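Saving and Moving Player Progress in a Mobile Village Game
Course project report, Nemari College

1. Background

Vevengate is a small strategy game for phones that our group built during the spring term. The player runs a village, gathers stone and grain, and sends troops against other villages. The first version kept all progress on the phone. If the app was deleted, the village was gone. Our project was to add accounts so a village could be moved from one device to another.

2. How the accounts work

We called the account service Radow. When the game starts, it asks Radow for a player ID. A new player gets a guest ID and can start right away. Later, the player can open Settings, tap Link Village, and choose a name and password. The guest ID is then tied to that name.

To move a village, the player signs in on the second device and types in a code shown on the first one. The code runs out after 30 minutes. One account can hold 2 villages, and the player picks which one to load.

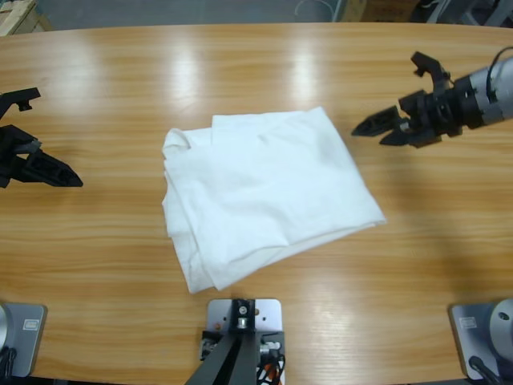
Figure 1. White cloth on the table, with a gripper on either side.

3. Testing

We ran a script called Moschos that made 400 test accounts and moved each village to a new device. In the first run, 7 moves failed. All of them had an upgrade in progress when the code was entered. The server saved the building at its old level but had already taken the stone, so the two records did not match and the load was refused.

We changed the save step so that the upgrade timer and the stone count are written together. The second run had no failed moves.

4. Remaining problems

Guest players who lose their phone before linking still lose the village. We added a reminder after the tutorial, but it is easy to close. Clan chat does not move with the village either. Messages are stored under the device ID, and changing that would mean rewriting the chat tables, which we did not have time to do before the Saturday demo.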